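Why Does a House Smell Smoky After the Fire Is Out?

Suppose a pan catches fire on somebody's stove. A grown-up turns off the burner and slides a lid over the flames, and in a minute or so the fire is gone. Hooray! But walk into that house the next morning, and your nose will wrinkle right up. The curtains smell, the couch smells, and even the cereal in the cupboard might smell a little. So where is all that smell hiding?

To answer that, we need to think very small. When something burns, it hardly ever burns up all the way. Tiny bits get left over and float off in the hot air, and that floating mixture is what we call smoke. When the bits land on something and stay there, we call them soot. Soot is usually black or dark gray, and if you have ever seen the inside of a fireplace, you have met it already.

Smoke loves to travel. Hot air rises, so the smoke goes up to the ceiling first, and then it spreads out sideways, looking for gaps. It can slip under doors, through keyholes, behind light switches and along the air vents, all the way to a bedroom at the far end of the hall. As the smoke cools down, the little bits settle. They seem to like cool places best, so closets and the corners of outside walls often get more than their share.

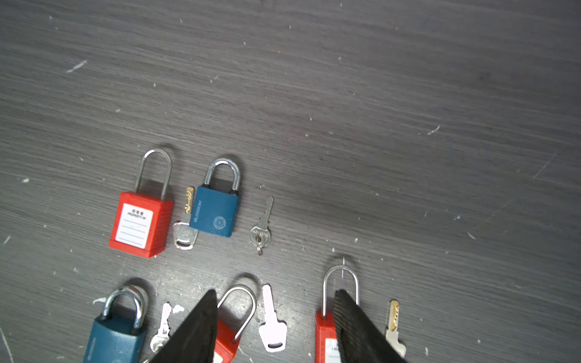
Lilian Mwakyusa wrote to ask whether opening all the windows would be enough, as her class had been arguing about it since lunch. Well, Lilian, fresh air is a very good start, and your class was right to argue! Air carries away the smoke that is still floating. The trouble is the soot that has already landed, and it will sit there being smelly until it is cleaned off.

Cleaning soot is a slow and rather fussy job. You might think the first thing to grab would be a wet cloth, but water can turn soot into a sort of black paint, and then you have a smeary wall on your hands. Cleaners often begin with a special dry sponge made of rubber. It feels a bit like a big pencil eraser, and they pull it down the wall in long, straight strokes. They also use a vacuum with a very fine filter, so the soot stays inside the machine and doesn't puff back out into the room.

Then come the soft things - the curtains, the blankets, the stuffed bears. Cloth is made of threads with lots of tiny spaces between them, and smoke creeps into those spaces and settles in. Some of these things can be washed at home, some have to go to a special laundry, and now and then a favorite pillow has to be washed 2 or even 4 times before it smells like a pillow again.

If there is ever a fire where you live, get outside and stay outside until the firefighters say it is safe. Leave the soot for the grown-ups, too, because it can make you cough and it isn't good to breathe. You can help later on, by sniffing the clean laundry and telling everyone whether it passes the test.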